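Lista de revisión del apartamento amueblado, calle Uren, 3.º
Revisado por: Rekha Bisht
Fecha: 28 de julio de 2023
Entregada a: Elsie Mahuika (gestión de alquileres Radville)

Elsie, te la mando como siempre, con el resultado de cada punto y debajo mis comentarios, que ya sabes que me enrollo. Donde pone REPETIR es que me quedé con la duda y vuelvo yo misma antes de que entren los siguientes inquilinos.

1. Entrada y paso libre
Puerta abre y cierra sin roce: SÍ
Felpudo antideslizante: NO
Llave de repuesto en su caja: SÍ
Comentario: el felpudo patina que da gusto. Le di con el pie y se fue medio metro, así que o le ponemos una base de goma o lo quitamos. Yo lo quitaría, es feísimo.

2. Electricidad
Diferencial salta con el botón de prueba: SÍ
Enchufes firmes en la pared: SÍ, menos el del pasillo
Regletas en el suelo: NINGUNA
Comentario: el del pasillo baila. No se ve nada quemado ni huele raro, pero que lo apriete alguien con carné, yo ahí no meto el destornillador. El contador marcaba 2.663 cuando llegué, te lo apunto aquí para que no se me pierda la lectura.

3. Superficies de trabajo y encimeras
Sin golpes ni cantos levantados: SÍ
Limpias y sin restos: SÍ
Comentario: me gusta mucho este acabado beige moteado, aunque tiene su trampa, porque entre tanto puntito las migas se camuflan de maravilla. Lo que hago es pasar la mano plana por encima, y donde rasca, repaso con la bayeta. Por favor, que el equipo de limpieza no use estropajo verde (¡lo digo en cada informe!).
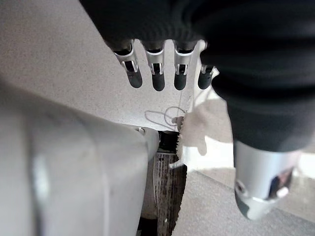 Punto 3. Superficie beige de grano fino.

4. Detectores y extinción
Detector de humo, prueba de pitido: SÍ
Extintor accesible y con la aguja en verde: SÍ
Manta ignífuga: FALTA
Comentario: la manta la pedí a Brekke y sigue sin llegar. El extintor caduca en octubre, mejor cambiarlo ya y nos olvidamos. Ah, y la pila del detector es de las buenas, pero le pegué una etiqueta con la fecha porque luego ninguna de las dos se acuerda.

5. Ventanas
Cierres y topes: SÍ
Cordones de estores recogidos en alto: REPETIR
Comentario: uno de los ganchitos para el cordón estaba suelto y lo volví a atornillar, pero no me fío. Si viene una familia con críos quiero verlo otra vez con calma.

6. Dormitorio: cama y cabecero
Cabecero fijo, sin holgura: SÍ
Sábana bajera bien encajada en las esquinas: SÍ
Almohadas y cojín: SÍ
Sitio para dejar el vaso y las gafas sin que acaben en el suelo: SÍ
Comentario: el cabecero tapizado en canales es precioso y junta polvo en cada canal, así que aspiradora con la boquilla estrecha, de arriba abajo. Lo empujé con las dos manos y ni se movió. Retiré el nórdico blanco por el lado del cabecero para mirar la bajera, que es donde suelen salir las sorpresas. La mesita oscura, bien, aunque en ese color se marca hasta el suspiro. Y una manía mía: las almohadas crema apoyadas contra el cabecero y el cojín gris entre ellas, que luego la gente que llega por la noche lo agradece.
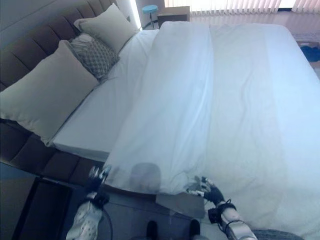 7. Ropa de cama y textiles
Piezas sin manchas ni descosidos: REPETIR
Etiquetas de lavado legibles: SÍ
Juego de recambio en el armario: SÍ
Comentario: el recambio es el de Bevudard de 480 gramos, el gordito. Está entero y doblado como a mí me gusta, o sea, que lo doblé yo.

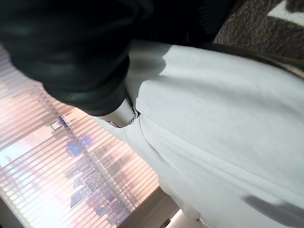
Con lo blanco voy siempre despacio, porque es lo primero que mira el inquilino y lo primero que nos reclama. Reviso por tramos, con luz de lado si puedo, y estiro cada trozo antes de darlo por bueno. Con la tela llena de arrugas largas en diagonal y esas sombras grises por encima, una mancha clarita se confunde con cualquier pliegue, y por eso te he puesto REPETIR y no un sí alegre. La próxima vez lo miro todo bien tenso. Si sale algo, lo mando a la tintorería y te paso el recibo.

8. Baño
Alfombrilla de ducha con ventosas: SÍ
Agua caliente, temperatura limitada: SÍ
Silicona en buen estado: REGULAR
Comentario: la junta del rincón empieza a ponerse negra. Aguanta el verano, más no.

Pendientes
Felpudo: quitar o poner base.
Enchufe del pasillo: electricista.
Manta ignífuga: reclamar a Brekke.
Extintor: cambiar antes de octubre.
Cordón del estor y textiles blancos: los reviso yo.
Silicona del baño: pedir presupuesto.

La visita me llevó bastante más de lo previsto porque me puse a reordenar el armario. Las llaves están en el gancho 16 de la oficina, el de arriba, que el de abajo sigue roto.

Rekha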